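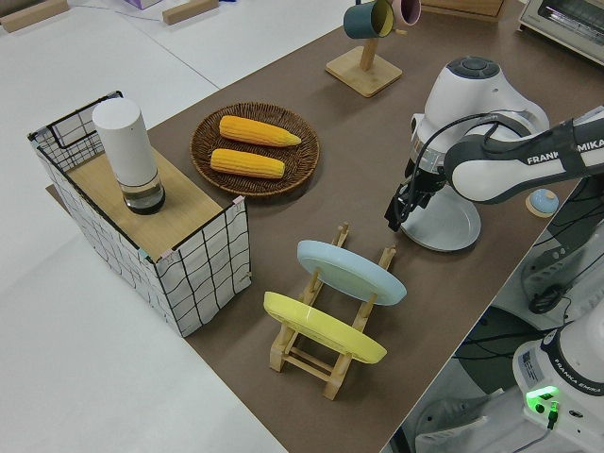
My February has been all plates. When I signed up to help gather examples for the Rikine project, I pictured something a bit grander, and what I got was a kitchen table and a long list of small chores. The idea is simple enough: a person steers the arm through a job, the computer records every bit of it (what the cameras see, where each joint is, how wide the fingers are open), and then we do it again with things moved a little. Once there are enough of those, the learning system has a go by itself. The chore I've spent the most time on is the dish rack. There's a sky-blue plate in the rear slot and a yellow one in front of it, and the gray one lies flat on the table with the gripper hanging over it, and if you've never tried to pick up a flat plate with two fingers that only point down, I can tell you it's a lot harder than corn. Corn is lovely. Corn just lies there on its wicker tray and lets you grab it!

A few of you wrote in after the last newsletter asking what we mean by an "example", and fair enough, I use the word forty times a day and never stop to explain it. One example is one go at one chore, start to finish, with a short sentence attached saying what the chore was. "Put the gray plate in the rack." "Move the corn to the basket lid." "Hang the mug up." That's the lot. Most goes are short, though my early ones dragged on terribly, with a great deal of hovering.

As of this morning we have 1302 of them saved for the kitchen set. Of those, 431 are plate chores, and I'd guess my fingerprints are on more than half. The target Thaddeus Abernathy set us at the start was 200 for each chore, which seemed a mountain back then. Thaddeus runs the Rikine side and he is a patient man, but he's very firm about what goes in the pile and what doesn't, and we had a bit of a back and forth over that. I'll get to it.

First, the steering. I thought it would be like a video game and my nephew thought so too and was very jealous. It's closer to trying to write your name with a pen taped to a broom handle. You hold a controller, the arm follows your hand, and there is a tiny lag that your brain refuses to believe in for the first couple of days. So you reach, you think you've stopped, and the arm goes that little bit farther. I knocked the mug tree more times than I'd like to put in print. The trick (it took me most of a week to find it) is to slow down before you think you need to and then let the arm catch up with you. Breathe out on the way down. I'm serious about the breathing, try it.

The second thing I had to learn was to stop being clever. Say I've got a plate by the rim and it's tipped at a funny angle. A person would just roll their wrist and make it work, and after a few weeks I can sort of do that with the arm as well, and I was quite proud of myself. Thaddeus watched a batch of mine back and asked me, very nicely, to knock it off. If I rescue every plate in a different fancy way, the learning system sees a hundred different answers to the same question and ends up somewhere in the middle of them all, and the middle is usually the edge of the table. So now I do it the dull way. Come in from the same side, take the rim at the same sort of spot, lift, turn, line up with the slot, lower, let go, back off. If you read my notes from that week you would think I was describing how to park a truck.

But – and here was our back and forth – you don't want it too tidy either. If every single go starts with the plate in the same place, the system learns that one place and not much else. We found that out with our first hundred. The arm was dead keen on the one spot where we'd always put the plate. We shifted the plate a hand's width over and the arm went down, beautifully, onto bare table, closed its fingers on nothing and carried the nothing to the rack. It then let go of it with great care. I laughed until I had to sit down, and then I remembered that I was the one who'd set out that plate 100 times and I'd be the one doing it over.

So these days we shuffle. Before each go we move things: the plate closer in or farther out, the rack turned a bit, the basket swapped to the other end, corn on the tray one time and over by the mugs the next. We keep a sheet of layouts so we don't drift back into our habits, because everyone has habits. Mine is that I put everything slightly to the left. I had no idea until someone lined up the starting pictures from my sessions and flipped through them, and there it was, my whole little kitchen sliding left like a boat taking on water.

We also leave clutter out on purpose. Early on I kept clearing the table between chores, the way my mother raised me, and was told to please put it all back. If the job is a plate, the mugs and the corn should still be around, since that's what a table is like when people live with it. The system has to work out which things matter for the sentence it's been given. Colour helps us here. With three plates in three colours I can record "take the yellow plate out" and "take the blue plate out" from the same layout, and the only difference is the words and where the arm goes. Those paired goes are worth a lot, I'm told, and they're also fun to do, so I've been greedy with them.

Now for the argument, if you can call it that. It was about mistakes. My feeling was that if I dropped a plate, the go was spoiled and should be binned. Thaddeus wanted some of them kept, but only the kind where I miss, notice, back up and do it properly. He didn't want drops and he didn't want bumps. He wanted the near miss and the fix. His reasoning was that the arm is going to miss too, plenty of times, and if it has never seen anybody recover it will just sit there with its fingers closed. I grumbled about this for a day or so (I'd been deleting those, and I'd deleted a fair few) and then we tried it his way on the corn chores. He was right and I've told him so, and I'm putting it here as well so that he has it in writing.

What we keep now goes into one of three folders: clean, fixed, and spoiled. Spoiled ones do get saved, but they're kept apart and the arm doesn't learn from them. Everybody labels their own at the end of the session while it's fresh, and then somebody else checks a handful. I'm a soft marker of my own work, it seems. The folks at Jernness, who are helping us with the checking, bumped a good few of mine from clean down to fixed, and when I watched them again I couldn't really argue. There was a pause in each one where I'd plainly lost my nerve.

I should say a word about how tiring it is, because a couple of people have asked about coming in to help and I'd rather you knew. Your arm gets sore from holding up a controller that weighs next to nothing. Your eyes get sore. After an hour or so you start to rush, and you can see it in the recordings, all the lowering gets a little steeper. We take turns now, half an hour on and half an hour off, and whoever is off does the shuffling of the table. The afternoon crew bring better snacks than the morning crew and I'm not above switching over that.

And how is it doing, with all these plates behind it? Well, better than the day of the nothing! It takes a plate out of the rack quite nicely now, from most of the layouts on the sheet. Putting one in is still hit and miss. The slots are narrow, and being a finger's width off means the plate rides up on the wood and then it's anyone's guess. Corn it can do all day long. Mugs we've hardly touched with the learning side, though I have recorded a pile of them, and handles are their own special misery, so expect me to be cranky about mugs in the spring.

Next up, we're going to try the same chores with a different set of dishes that are coming over from the Rusu group, some of them bigger than ours, to see how much carries across and how much it has simply memorized our three. My bet is that the taking out will hold up and the putting in will fall apart completely. Thaddeus thinks it'll do better than that. There's a box of butter tarts riding on it.

If you'd like a turn, send me a note through the usual Zernmont address and tell me whether mornings or afternoons suit you. You don't need to know anything about robots. I didn't, and I still don't know much, but I can put a plate in a rack from across the room. Left-handers are especially welcome right now, all of us are right-handed and Thaddeus is getting worried about it. Wear comfy shoes, and eat something first.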